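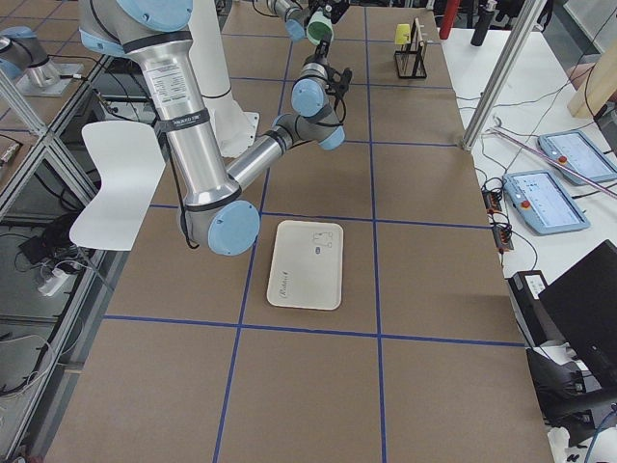
The Jacket That Wouldn't Melt

I got into welding the way a lot of people do, which is to say I bought a cheap machine and burned a hole in a perfectly good hoodie. Two holes, if you count the cuff. So when I heard that Vusell, a small mill outside Greenberg, was weaving a flame-resistant cloth you could wear all day without feeling like a baked potato, I called them up and asked if I could come see it (and, okay, try on a jacket).

They said come in May, before the weaving room gets hot. Good advice! Even at nine in the morning it was toasty in there, and loud enough that I nodded along to things I only half heard.

The cloth is called Tistell. The easy version goes like this: plain cotton catches and keeps burning, and a lot of synthetics melt, so they can stick to you. Tistell is a blend of fibers that char in place when a flame hits them and go out once the flame is gone. The protection is in the fiber itself, so it doesn't wash off the way a cheap spray-on finish can. The mill has put one test jacket through 166 washes so far, and they let me handle it. The color had faded to a sort of tired olive, but the cloth was still soft and the elbows were in better shape than mine.

Weight is where people get picky. Tistell comes in at 270 grams per square meter, a bit lighter than the denim in my work jeans. I wore the jacket for 3 hours, first at the mill and then out to lunch, mostly since I forgot I had it on. The collar scratched a little. I told them so, and apparently every visitor says the same thing — a softer one is coming.

Meltesico, the shop across the road that sews the jackets, had opinions too. The cloth frays if you cut it with dull blades, and the seams need flame-resistant thread or the whole thing is pointless. One sleeve I looked at had been ripped out and redone because somebody grabbed the wrong spool. They keep the polyester in a separate cabinet now, with a padlock on it.

I did end up ordering a jacket, in navy, one size up so it fits over a sweater. It should be ready in almost 2 months, and until then the hoodie stays on its hook and I'm borrowing my neighbor's old leather apron.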